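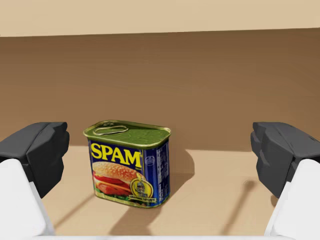

Robotics club: simulation term report

The robotics club has spent this term working almost entirely in simulation. The plan, agreed last summer, was for every member to have a gripper picking up household objects on screen before anyone went near the real arm. We are most of the way there.

There are two groups this year. The beginners' group is run by Saranya Subramaniam and meets in the computer room straight after lessons. The competition group is run by Chandrasekhar Pisharody and starts at half past five. Both use the same simulated table and the same set of objects, so work can be passed between them. The beginners write the code for moving the arm to a point above an object, and the competition group deals with closing the fingers and lifting.

The tinned meat has been the main test object. It is a good shape for learning on. A tin with flat sides can be held firmly if the two finger pads meet it squarely, and it will twist or slide if they don't. Most first attempts come in at the wrong angle. One pad touches a corner before the other pad touches anything, and the tin turns round on the table. Members have been learning to read the angle of the tin first, turn the wrist to match, and only then bring the fingers together.

The view used for this is from a camera fixed to the gripper, looking out between the fingers. It takes some getting used to, as the fingers stay still on the screen and the table appears to move. Several members began by steering the wrong way. Saranya's advice was to drive the arm by hand with the keyboard for a full session before writing any code, and those who did this found the next part easier.

Shadows caused some trouble in the first half of term. One team had written a program that looked for the edges of the tin by finding where light changed to dark. It worked well with the lighting switched to flat. With the normal lamp on, it picked out the edges of the shadows on the table as well and sent the arm to the wrong place. They have since changed it to look for the colour of the label first and to search for edges only inside that area. This is slower but much more reliable. They now plan to try it with the lamp moved to different positions, and with a tin in a different colour.

Across both groups we have logged 713 grasp attempts so far. The log records the starting position of the object, the angle of the wrist, how far the fingers closed and whether the object was still held at the end of the lift. Please fill in every column, including for attempts that failed. A number of the early rows have the angle missing, and these can't be used when we draw the graphs. If you remember which rows are yours, please go back and complete them from your saved runs.

The competition group will enter the Nistau Challenge again. The simulation round is held in February and teams who get through are invited to the hall for the round with real arms. The rules have changed a little. Each team now has three members, and a run lasts four minutes, in which the arm must pick objects from the table and put them in a tray. A dropped object may be tried again but the clock keeps running. The organisers will choose the starting positions on the day, so there is no use in writing a program that relies on the tin being in one place.

Chandrasekhar has asked that teams practise with the full clock from now on. In last month's trial two teams had good grasps but spent so long lining up each one that they ran out of time. The team calling itself Proleo finished its run with around 3 seconds to spare, and the others came away with a list of things to cut. The most common fault was moving the arm all the way back to its home position after each object. Going straight from the tray to the next object is allowed.

The real arm is back from repair at Jatmont, with a new cable and one replaced finger joint. It will be kept in the locked cupboard in the workshop and may be used only when one of the two group leaders is present. Members need to have completed ten good lifts in a row in simulation before they book a slot. The booking sheet is on the inside of the computer room door. Slots are half an hour, and that includes setting up and putting away.

We are grateful to Bouazza, the hardware shop on the corner, for the offcuts we used to build the practice table. It is the same height as the one in the simulation, though the top is a different colour, and the vision programs will need adjusting for that. Anyone in the beginners' group who would like to help measure the table and update the model should speak to Saranya.

We also need clean, unopened tins and small boxes for the sessions with the real arm. Please check that the labels are firmly stuck down and that there are no dents, and write your name on the base if you want them returned. Glass jars and bottles can't be accepted.

New members can still join the beginners' group until the end of term. No experience of programming is needed. Laptops are provided, but members who bring their own should install the simulator beforehand, as the download is large and the school network is slow in the afternoon. The instructions are in the club folder, along with the sample program and a blank copy of the log sheet.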